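I wanted to write this text in November, when the lemons became good again, but I was slow, and the date on top of my notes is now 03/12/2025. So it is a winter post about lemons and limes. I hope it is useful also for people who do not bake.

In the house where I grew up we had lemon with almost everything. On soup, on fish, on fried potatoes, in tea, on the hands after cleaning onions. It was always on the table like the salt. When I moved to this country I was surprised that people buy one lemon, use half of it, and then the other half stays in the door of the fridge until it is hard like a stone. I did this also for some years, I must admit. Then I started to preserve them and my habits changed again.

## Which fruit to buy

I buy from two places. One is the small shop Ghaffari near the bus station, where the lemons are in wooden crates and you can choose them yourself with your hand. The other is the Clustlow market, on the square behind the library. At Clustlow they are cheaper but they are sold in nets, and in a net there is often one soft fruit hiding at the bottom.

A good lemon is heavy for its size. If you take two of the same size and one is heavier, take this one, it has more juice. The skin should be thin and a little shiny. Very thick and bumpy skin means a lot of white part, and the white part is bitter. For preserving I look for unwaxed fruit, as you will eat the skin. If I can find only waxed ones, I put them in a bowl, pour very hot water over them, and rub them with a brush under the tap.

With limes it is the same rule about the weight. The colour says less than people think. I have had yellowish limes that were full of juice, and very beautiful dark green ones that gave me three drops and made me angry.

One more thing about juice: roll the fruit on the table under your palm before you cut it, and press quite strongly. Cold fruit gives less, so take it out of the fridge an hour before.

## Cutting

I cut across, not from end to end, when I want slices for tea or for fish. For juice I also cut across. For preserving I cut from the top almost to the bottom, in a cross, so that the fruit opens like a flower but still holds together.

My knife is small, with teeth. My mother used a big smooth one and she was faster than me, but a smooth knife must be really sharp or it slides on the skin, and then you have lemon in a cut finger, and this you remember for the whole evening. I keep one board only for fruit. The board for onion and garlic is another one, and I marked it with a burnt line on the handle. Before I did this, we had one time a fruit salad with the taste of garlic, and my family still speaks about it.

A wooden board I clean with coarse salt and the lemon half that is already squeezed. Rub in circles, leave it five minutes, rinse, and let it stand on its side until it is dry. 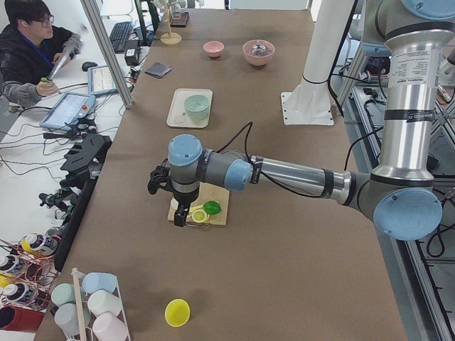
## My preserved lemons

This recipe is for one large jar. I use the Plarketti jar of 1000 ml with the glass lid and the orange rubber ring. Any jar with a good lid will do, but metal lids become rusty from the salt, so put a piece of baking paper between.

You need:

- unwaxed lemons, as many as go into the jar when you push
- 300 g coarse salt, without iodine if possible
- juice of more lemons, to cover
- 2 bay leaves
- a few peppercorns

Wash the jar with hot water and dry it in a low oven. Cut the lemons in a cross as I described above. Put a spoon of salt in the bottom of the jar and a full spoon of salt inside every lemon, and close the fruit again with your fingers. Press them into the jar one after another. You must be a little bit brutal here, the juice has to come out. Put the bay leaves and the peppercorns between the layers. When the jar is full, add the rest of the salt and pour juice until everything is covered.

For the first week the jar stands on my kitchen counter and I turn it upside down every morning and back every evening, with a plate under it. After that it goes in a dark cupboard for one month. The liquid becomes thick, nearly like a syrup, and the skin becomes soft and you can see light through it. After opening I keep it in the fridge. I rinse each piece before using it, remove the inside, and chop only the skin. It is very good in rice, with chickpeas, or with chicken and green olives.

## And with limes?

I tried it with limes last winter. The result was good but different. The skin stays harder, so I give them two weeks more, and the nice green changes into a brown-olive colour which some guests do not find attractive. I like them chopped very small in yoghurt, with cucumber and mint. In this jar I put also one dried chilli.

I would not mix lemons and limes in one jar. I did it once to save space, and the lemons were ready when the limes were still like leather.

## The syrup for the impatient

If a month is too long for you, make a syrup. Take 400 g sugar and the same weight of lemon juice, warm them slowly and stir until the sugar is gone. It should not boil, or the fresh taste disappears. At the end add the grated skin of two fruits, let it cool with the lid on, and strain it through a cloth into a clean bottle.

In the fridge it stays good for three weeks. I drink it with hot water in the evening and with cold fizzy water when the heating is too strong. It can also go over a plain cake, if you make holes in the cake with a thin stick while it is still warm.

For the grating I have a fine Wonumura grater, which I bought after many years with a bad one. Turn the fruit often and take only the coloured part. If you see white, you are too deep.

Squeezed halves I do not throw away immediately. One goes into the kettle with water, to boil away the chalk, and I rinse the kettle two times after. Others I cut into strips and dry on the radiator for tea.

Next time I want to write about quinces, if I can still find some at the market. The last ones I saw were already spotted, but for jelly this does not matter so much.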